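Chapter 5
Dormant Accounts and Unclaimed Balances

What you will learn in this chapter

After reading this chapter you should be able to explain when a bank account becomes dormant, say what duties the bank has towards the holder, and follow the steps by which an old balance is returned to its owner or passed to a public fund.

5.1 An account that nobody uses

Most people open their first account when they are young, often because an employer or a college asks for it. Later they move to another town, change bank, marry, or go abroad, and the first account stays behind with a small sum in it. The bank continues to keep it in the books. Statements are sent to an address where the customer does not live any more, and they come back unopened.

Such an account is called inactive at first, and after a longer period dormant. The difference between these two words is important for the student. An inactive account can usually be used again by a simple payment in or out. A dormant account is blocked for payments, and the holder must prove his or her identity before the block is removed. The length of the period is fixed by law in some countries and by the contract in others, so the reader must always check the rule of the country in question.

Interest which the bank adds by itself does not make an account active. The same is true of charges. Only an act of the customer counts, for example a withdrawal, a transfer, or a signed letter to the branch.

5.2 The case of the Drovside branch

We shall use one case through the whole chapter. Menulberg Savings Bank took over a smaller lender, Tisevance, together with its branch in Drovside. In June the new owner compared the two customer registers and found 3665 accounts without any act of the customer for a long time. Some 60 of them were held in two names, and for these the bank had to look for both holders.

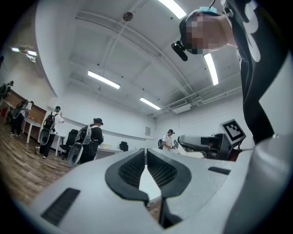
Figure 5.1. Hand-held gripper with two black finger pads, seen from underneath.

The first task of the bank was to write to every holder at the last known address. When a letter came back, the staff looked in the public registers for a newer address and wrote again. The cost of this search was paid by the bank and was not taken from the balances. Students often make a mistake on this point in their written work.

A second question was the monthly charge. Tisevance had taken a charge from inactive accounts, and in this way a number of small balances had gone down to zero. Menulberg stopped the charge on the day of the takeover, but it did not at once decide about the sums already taken. We return to this question in section 5.4.

5.3 Who owns the money?

The balance of a dormant account remains a debt of the bank to the customer. Silence does not change this. If the customer has died, the debt is owed to the heirs, and they may claim it when they show the necessary papers. Where the law orders the bank to pay old balances into a public fund, the claim is in most systems directed to the fund from that moment, and the bank only helps with the records.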